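Susolholm > Workshop > Notebook > March

Sled shop, entry started 6:30 pm, heater on, everyone else gone to supper.

Went back over the rental sleds with Blair before the last weeks of the season. The office wants to add a dusk tour, two-up, out past the top lift and home by the Prendthorpe track, and they want us to say the machines are good for it. I am not saying that yet.

First, the range claim. The Fostix brochure has the touring sled doing the whole loop on a tank with plenty left. Brochure riders must weigh nothing and never stop. Our guests stop constantly, idle while they take pictures, then hold the throttle wide open to catch the guide. With a passenger on the back the gauge drops faster than anyone at the front desk believes. Alasdair says he has never run one dry. Alasdair rides alone and rides well.

Ran the loop twice today, once solo and once with Hamisi on the back. Base hut is at 1730 m and the turnaround at 2126 m, so nearly all the climbing is in the first half. Solo was fine. Two-up we came in with the needle on the red and the snow was firm the whole way. In fresh snow I would expect worse. Want to repeat it after a proper dump before I believe either number.

Engelhardt track studs: the rep told Morag they would "transform" the icy corner below the hut. They help. They also chew up the trailer deck and the concrete by the fuel tank, and I couldn't feel any difference on packed snow. Blair thinks he could. Blair also knew which sled had them on. If we do this again somebody else picks the sled and keeps quiet.
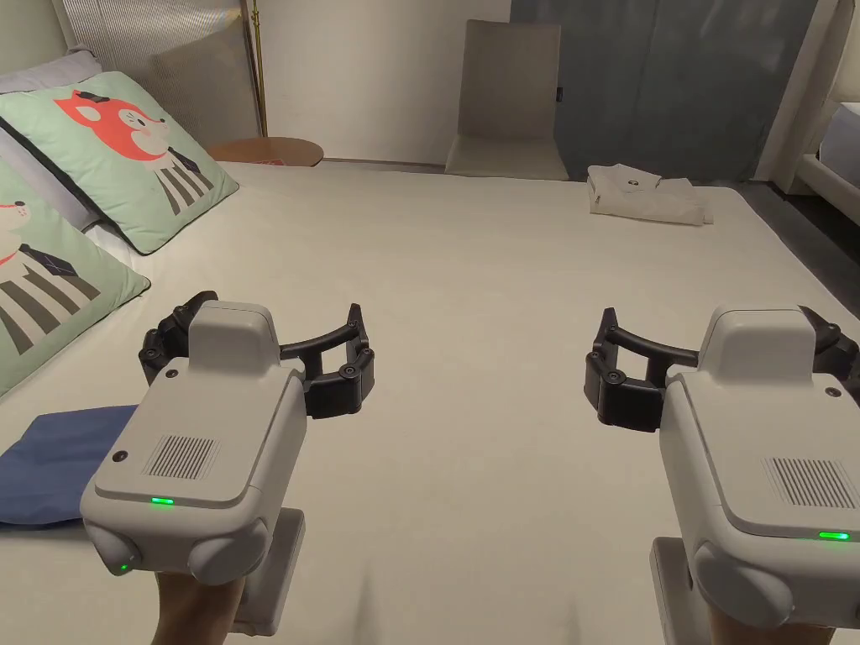
Grip heaters next. Sled 6 is still cutting out on the left side. I have swapped the fuse and cleaned the connector, and it worked on the bench both times, so I don't trust the bench. Suspect the wire where it bends at the steering post. Leave the cover off until someone has turned the bars lock to lock with a meter on it. Please do not write "fixed" on the board again until it has done a whole tour.

Helmets. Lewis wants the heated visors. I asked him what they do when the battery goes flat halfway up and he said guests would just open them. At dusk, at speed, in blowing snow. The plain double visors fog a bit at the stops and clear once you move. I'd keep those and spend the money on mittens, which is what people complain about anyway.

Passenger backrests: 2 of them have play at the base bolt. Tightened with thread lock. Check tomorrow after the morning group, and again after the afternoon one. If they loosen off again the brackets are worn and no amount of blue goo will save them.

Guide pace. Not strictly a workshop matter but it ends up here as broken parts. The groups that come back with bent ski tips are the ones at the back of a long line, where the last rider is always rushing to close the gap. A shorter line would do more for our repair bill than anything in the Fostix catalog. Morag agrees, the office says the price won't work. I'd like to see the price with the ski tips included.

Headlights for the dusk idea: aimed all of them against the shed wall. Most were pointing at the sky. Loaded with a passenger they go higher still, so setting them with an empty seat is pointless. Hamisi sat on the back for each one and was very patient about it. Even so, flat light between the trees was poor, and I could not make out the ruts on the traverse until I was in them.

Where I stand: daytime two-up, yes, with a full tank every time and no exceptions for "it only did the short one." Dusk tour, no, or at least not on what we have seen so far. Lewis will say last year went fine. Last year they ran it in clear weather with guests who had ridden before.

To do
- repeat two-up fuel run in fresh snow, same rider and passenger
- sled 6 left grip, steering post wire
- backrest bolts after each group
- ask Engelhardt what a replacement stud costs, not the kit
- find whoever has the long feeler gauge

Susolholm Workshop | Contact the sled shop through the front desk | Back to top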